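Progress report to the Costigan Fund
Large-print lectionary and reader training, Dernum and Flerngate
Feb 13, 2025

Hello again from Dernum! I know the form asks for "activities, outputs and variances," and I'll get to all of those, but I'm going to write it the way I'd tell it over coffee and you can pull out whatever you need for your file.

First, the books. You gave us the money to put together large-print Sunday readings for the two churches, one set for us and one for Flerngate, plus a training course for the people who read them aloud at Mass. The Dernum set is finished and in use. We went up two type sizes from the draft you saw last fall, broke the lines where a reader would naturally take a breath, and put the hard names at the foot of the page with the sounds spelled out. Nebuchadnezzar has been a lot less frightening ever since. The Flerngate set is still at the printer in Skerau. Their binding machine was down for most of January and I've stopped calling every day (they were very patient with me), but they have promised me the boxes in March.

The course itself has gone better than I dared hope. I planned for a dozen readers and ended up with 26, mostly from our side of the river, with a good handful from Flerngate who carpool. We meet in the evening after the early Mass and run it in three parts. We read the passage quietly, then we talk over what is going on in it – who is speaking, who is being spoken to, what came right before – and then everybody gets up and reads it out loud. Saint Paul gave us the most trouble. His sentences go on and on, and the habit of dropping your voice halfway through makes him sound as if he has given up. We spent one whole evening on the opening of Romans and I don't regret a minute of it. 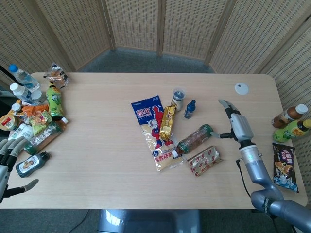
Our Flerngate sessions have a problem I didn't see coming, and it's the echo. The church hall there has bare walls and a hard floor, so a new reader hears every word come back a beat late and starts to rush. I'd like to try breaking up the room a little before the spring course. A folding screen with woven panels, like the beige one curving around behind the table, would give readers a smaller corner to practice in, and a carpet underfoot can't hurt either. I've priced secondhand screens and I think we can do it for very little. If it doesn't help the sound, it will at least make people feel less stared at when they practice, and half of the nerves come from that.

Now the money, because I know you've been waiting for it. We are underspent by $400. That came out of the travel line, thanks to those carpools, and I would like your okay to move it to the Flerngate hall. The printing came in on budget even with the bigger type. I did go over a bit on photocopies for the course, mainly psalm sheets, and the parish covered that, so you won't find it in the attached accounts. Everything else is where the original budget said it would be.

A few things I would do differently. I'd start with the psalms next time instead of leaving them to the end. Several readers told me they'd never thought of the psalm as something you could read well, only as something the cantor did, and on the Sundays without a cantor they had been racing through it. I'd also hand out the pronunciation notes a week ahead. And I'd schedule nothing at all in Advent! We lost most of December to choir rehearsals, the Nativity play and a very bad cold that went through both churches, and so the last session slid into January.

You asked whether people in the pews have noticed. I put a short card in the bulletin asking if the readings were easier to follow, and the answers that came back were kind, though a couple of folks wanted to talk about the heating instead. The comment I liked best just said, "I put my missalette down." I've taped that one above my desk.

Still to do before the grant closes: get the Flerngate books delivered and onto the ambo, run the second course, and write up the training notes so another parish can borrow them. I have the first two sessions written and the third in a pile of yellow paper. I'll send you the notes as I finish them, and if you could let me know about moving that $400 before the end of the month, I can go ahead and book the hall for the second course.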